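Birnlow Manipulation Project
Progress report to Anska, period ending Oct 31, 2024

Summary for people with another meeting

The perception rewrite is in. The grasp planner is better than it was in January and worse than it was in our proposal. The replay tool, which we promised as a side item in three paragraphs of the work plan, has become the piece of software everyone uses every day. We are on budget for compute and over on paper cups.

1. Perception

The old segmentation module was trained indoors under even light and had firm opinions about what an edge is. In afternoon sun it treated shadows as objects, gave them a height, and handed them to the planner as things to steer around. At its worst it reported a long flat obstacle running clear across the table, and the planner, quite sensibly given what it had been told, declined to move at all.

The replacement (module name Ena, for reasons lost in an old chat thread) compares the color image with depth before it commits to anything. A dark stripe with no height is now left alone. We set the bench up by the windows on purpose and kept the curtains out of the test plan, so the light is as unhelpful as we can get it. 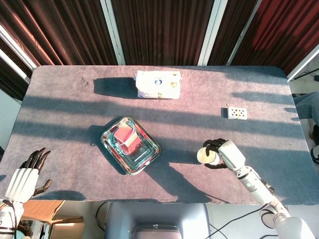 Steel remains the hard case. Depth readings over a polished surface come back with holes in them, and the color image offers a second, upside-down copy of whatever is resting there. Ena fills the holes by fitting a plane to the rim and assuming the base is parallel to it. This works for trays. It would be a poor idea for a mixing bowl, and we have written that in the code in capital letters.

Soft packaging is between the two. The outline is usually right, the estimated top surface is usually optimistic, and the hand closes a little early. A fix is in review.

2. Planning and control

The arm planner now gets a fresh scene from perception during the reach, where it used to get one at the start and trust to luck. Replanning was switched on for both arms after a week of running it on the right arm only. The left arm's resting pose was also changed, as the old one put the elbow where the right arm wanted to be, and the collision checker settled the matter by stopping both.

Light cups are handled with a force limit set per object class. The first limit was chosen by a person squeezing a cup and typing in a number that felt right. The current one is fitted from logged finger currents, and it is embarrassingly close to the first.

The target in the work plan was 85 percent completed picks on the mixed-object set. We have not reached it, and we would like to report against it once the soft packaging fix is merged, so that the figure means something.

3. Tooling

Sabbagh, our replay tool, lines up the camera streams, joint states and planner decisions on one timeline and lets an engineer rerun any module from any point. Before it, finding out why a reach had stalled meant opening 4 log viewers and holding the clocks in your head. Most of the perception bugs closed this period were found by scrubbing backwards until something looked silly.
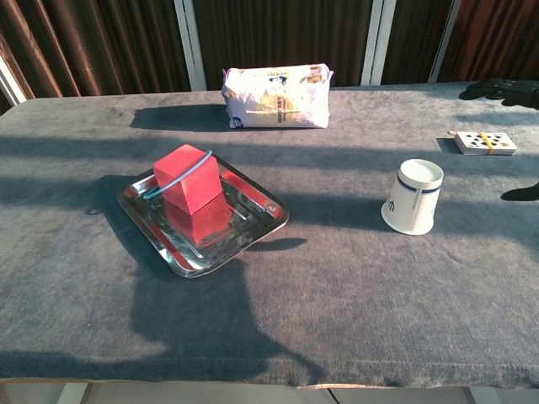
Report prepared by Nusrat Sultana
Software lead, Birnlow

Clock drift between the head and chest cameras is now corrected on import. It was small, but it was enough to make the hand appear to arrive before the command to send it, and two engineers spent a morning admiring this before checking the timestamps.

Still missing from the tool: a way to compare two runs side by side, and an export that does not require knowing me personally.

4. Risks and requests

The two-arm handover work is 3 weeks behind. The cause is the replanning change described above, which we judged should come first, and we would make the same choice again with slightly less confidence in our calendar.

We ask Anska to approve moving 5 days of engineering time from the documentation line to handover. The documentation will be written in January, when the interfaces have stopped moving. A draft of the module interface notes is already in the shared folder and is accurate as far as section 2.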